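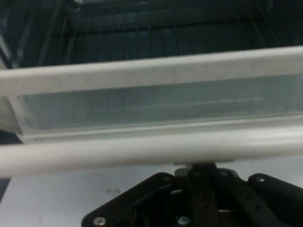 What is a toaster oven?

A small electric oven that sits on a counter and makes toast, warms leftovers and bakes small things, using heating elements placed above and below a rack.

Toaster oven
By Decha Luangrath
Updated April
Reading time: 6 min

A toaster oven is a countertop appliance. Halfway between a slot toaster and a full kitchen oven, closer to the oven in most ways. Front door, removable wire rack, usually a tray. Bread lies flat instead of standing up in a slot, so thick slices, rolls and open sandwiches all fit.

Names

"Toaster oven" in the United States. Elsewhere "mini oven" or "oven toaster", the second one mostly for the small models with a timer and not much else. "Countertop oven" is a store word and covers bigger machines too, some with a fan. No firm line between them.

Parts

Body. Sheet metal as a rule, with slots to let heat out. Painted or bare.

Door. Glass in most models, hinged along the bottom, so it folds down and out. Side-hinged doors exist but are less common. The handle runs along the free edge and stays cooler than the glass, though not always cool.

Rack. Metal wire, rests on rails pressed into or fixed to the side walls. More than one rail level on larger ovens. On some the rack is hooked to the door and slides foward when the door is opened.

Elements. Rods or quartz tubes, top and bottom. Quartz heats up quicker, metal-sheathed rods last better if knocked.

Crumb tray. Thin pan under the lower elements. The most neglected part, see Cleaning.

Controls. Knobs on older and simpler ovens, buttons and a display on others. Typical knob functions: temperature, which elements are on, time. Fan setting if there is one. 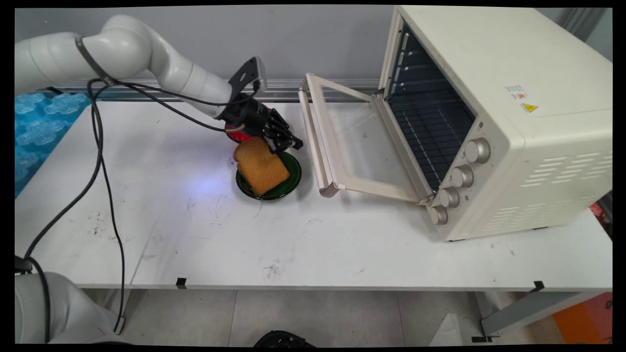 Photo: Salaseck Kitchen Archive / used with permission

Making toast

Both elements on. Rack in the middle, or one level up for a browner top. Bread straight on the wire. A plate goes next to the oven, not in it, unless marked ovenproof.

Slower than a slot toaster nearly always, because the whole box has to warm up and not just the gap round the slice. A second batch browns faster than the first. Same timer setting, darker toast. Common complaint, easy fix: shorten the time.

Texture differs a bit as well. Longer heating drys the middle more, so toast from an oven tends to be crisper through. Thick-cut bread does well. Thin sandwich bread can go to cracker.

The wire often leaves pale lines on the underside. Harmless. Turning the slice halfway evens it out.

Other uses

Reheating pizza, fries, anything with a crust that a microwave would soften. Melting cheese with the top element only. Small trays of cookies. Roasting nuts, which want watching. Baked potatoes, slow but fine.

Full-size recipes may need changes. Food sits nearer the elements, so tops brown early; loose foil or a lower rack helps, if the manual allows foil. Keep it off the elements and the crumb tray.

Placement

Flat, heat-safe surface, the feet on it squarely. Clear space at the sides, back and top; the manual gives the distance. Vents open. Nothing stored on the roof. An open drop-down door takes up counter in front, easy to forget when measuring for a tight kitchen.

Cleaning

Unplug, let it cool. Pull the crumb tray, empty, wash, dry, return. Old crumbs smoke and can catch fire. Rack in warm soapy water. Door glass with a damp cloth and a little baking soda for the brown film. Elements are not scrubbed. No water sprayed inside.

See also: Broiler; Crumb tray; Slot toaster

Comments (3)

Serrano29
Good on the second batch thing. I turn mine down after the first two slices and it comes out the same every time. Could you add something on bagels?

wudov
"drys" should be dries. Otherwise useful. My crumb tray had not been out since I moved in, did it Sunday, took 11 minutes with the soaking.

Cillurach
Mine has the rack that comes out with the door and I would not go back, no more reaching in. Hooks do pop off if you put the rack in upside down though.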